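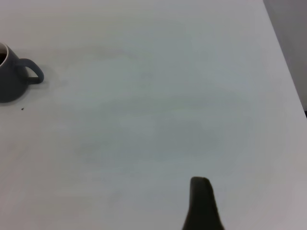
Batier has released version 3 of Skuldale, its grasp planning software for robot arms fitted with wrist cameras, the company announced on 2 October 2026. The update is available to all current license holders and replaces the version issued in April.

The main change concerns objects that are only partly inside the camera's view. Earlier versions discarded such objects until the arm had moved far enough to see them whole. Skuldale now estimates the missing part of the outline, assigns a confidence value to it and passes the result to the motion planner, which may choose either a second viewpoint or a direct approach. Handled items such as mugs and pitchers are treated as a separate class, with the handle and the body planned for individually.

A further setting applies to open containers that hold liquid. When it is switched on, the planner limits tilt and acceleration for the full length of the move, and the arm will not begin a lift if no level path can be found.

Batier said the release was tested on 3420 recorded grasp attempts involving 114 household objects, most of them placed on plain, light-colored tables. Low-contrast surfaces of this kind had been a known weakness of the depth estimation module, where shading and faint marks were at times reported as obstacles. The module has been retrained, and the company reports that 98 percent of false obstacles in its test set no longer appear.

"Our customers asked for fewer unnecessary arm movements before a grasp, and that request set the order of work for this release," said Tonantzin Solís, head of perception software at Batier.

The software continues to support controllers from Tendance and Aguirre. Users of the Aguirre controller must install the new driver package before updating - the previous driver does not accept tilt limits. Configuration files from the April version can be imported without changes, although saved camera calibrations must be run again.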